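The Long Morning Before the Apple Moves

Most of what keeps a humanoid robot working at the Oklow house happens before it is asked to lift a thing. The crew comes in at 8 with coffee and a box of screwdrivers, and for the first hour or so you would be forgiven for thinking you had walked in on people fussing over an elderly car (a well-loved one, mind you, the sort with a name and a blanket).

The hands come first. Every finger gets bent and let go, one after another, and somebody listens at the knuckles for the dry little click that means a tendon wants tightening. Then the wrist screws, which work loose faster than any others on the machine. There is a notebook for this, started back in 2007 for a much simpler arm and carried along by Wolten, the small firm that looks after the robot, through every machine since. The coffee rings go all the way back too!

Only then do they give it something to hold. The sorting job is as plain as can be, with fruit going to one basket and everything else kept away from it, and the crew likes it because a bad thumb shows up right away. A banana forgives a sloppy grip. A small round thing does not.
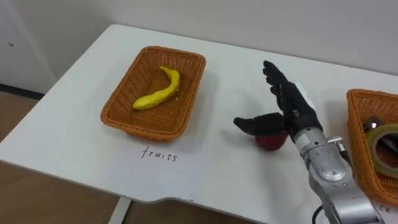
The thumb check: a small red ball in the hand's grip, beside the basket marked "fruits."

If the ball slips, they go back to the thumb and start over, a quarter turn at a time. Almost 28 tries is the most the notebook shows for a single morning, and whoever wrote that entry pressed hard enough to go through the page.

Next come the cables, and here I have to admit I was won over. I had expected computers to be the trouble. But a robot that stands on its own two feet drags its wiring around like a bathrobe cord, and a loop that hangs nicely with the arm down can pull tight once the arm goes out over the desk. So the crew sends the arm out slowly, stops it, walks all the way around the back, and tugs gently at each bundle near the shoulder. Then they do it again with the hand a bit lower.

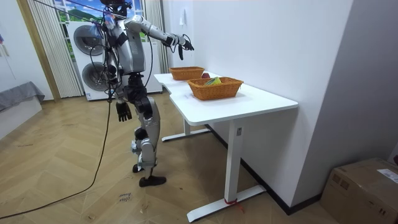 Right arm out over the desk, left arm down, with the long cable trailing back across the herringbone floor.

The desk matters more than I would have guessed as well. Joleo, the program that steers the arm, is told where the tabletop is, and if a desk leg gets bumped by a shoe in August, say, when the doors are open and people are in and out, every reach afterward comes up a little short. They measure the height at 5 spots before each run and write the numbers under the finger notes.

Lunch is whenever the shoulder motors need a rest. In the afternoon there are more reaches, more tugging at cables, and one more round of the wrist screws before the power goes off and the notebook goes back in the screwdriver box.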